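Kosmas Economou sells children's shoes in Nikville, and he wants parents to stop buying by the number on the box. He carries nearly 200 styles, sizes them with a wooden gauge and keeps a small chair in view so children know where to sit.

The question he hears most is whether a child needs more than one pair. He says two pairs cover most of the year: a sneaker with laces and a strap, and something lighter in a color the child picked.

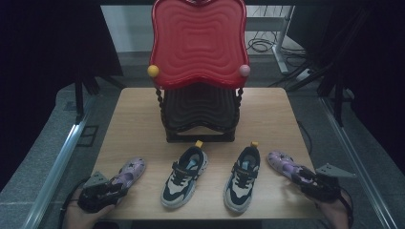
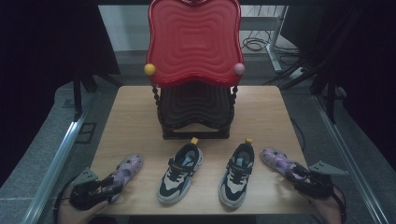
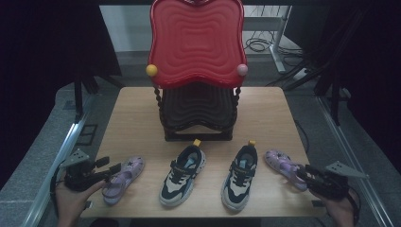 Red chair, cream and black sneakers, and a lavender pair with stars.

Economou tells parents to spend more on the pair that gets worn to school. His limit is $80, and he thinks $38 is plenty for the second. He checks the fit again every 2 months and doesn't charge for it. Families drive in from Trerden for that, mostly in August, when the line can reach the door by mid-morning.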